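Paper boards curling at the edges - what do you use?

Statamora Board Games Forum > Equipment and Storage

pinmont_rook
The club's folded paper boards lift along the crease after a few months. Storage humidity is 78 percent in June. I have tried pressing them under books for 27 hours, with little change. Is there a flattening method that holds, or should I switch to vinyl?

r_niazi
Vinyl. It lies flat out of the tube and wipes clean. Paper is fine for travel and not much else.

kettle44
Disagree. Vinyl slides on a polished table and the lines are usually too thick. Paper on cloth stays put. Dampen the back of the sheet lightly, put it between blotters and leave it under weight for 3 days. One night is too short. 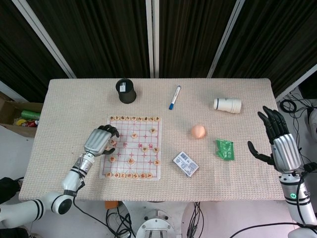
Kausar Siddiqui

I play xiangqi on a paper board over a woven tablecloth. Wooden pieces have enough mass to hold the sheet down once both back rows are set. The curl matters less than people think, except at the river, where a fold can tip a piece.

r_niazi
Pieces move during a game. The back row will not hold anything by the endgame.

Kausar Siddiqui
Agreed for the endgame. By then the sheet has relaxed, at least with mine.

pinmont_rook
Blotters ordered from Moges. Does dampening affect the red ink?

kettle44
Test a corner first. Laser print is safe, inkjet will bleed. Roll the boards afterward, printed side out - do not fold them again.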